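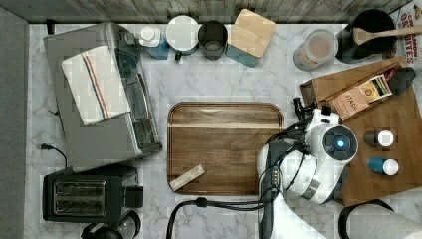

Community > Grisomgate Preserving Society > Minutes

Last updated: October 2025

Present: Ornella Negri (chair), Thomas Farina, Benedetta Mancuso, Ekene Ugwu (minutes). Apologies: Gualtiero Caruso.

1. Minutes of the February meeting were accepted without change.

2. Tomato relish. Ms Mancuso tabled the revised recipe. Brown sugar is reduced and the mustard seed is to be toasted first. Moved Farina, seconded Ugwu, that the revision be adopted. Carried.

3. Jars. Stock stands at 208. Mr Farina to obtain a quote from Pawlak for a further 1000, lids included.

4. Labels. Vinegar to be listed by type. Colour of the label deferred.

Meeting closed.

Comments (2)

Marg: Does the relish still need peeled tomatoes?

T. Farina: Yes, peeled and cored as before.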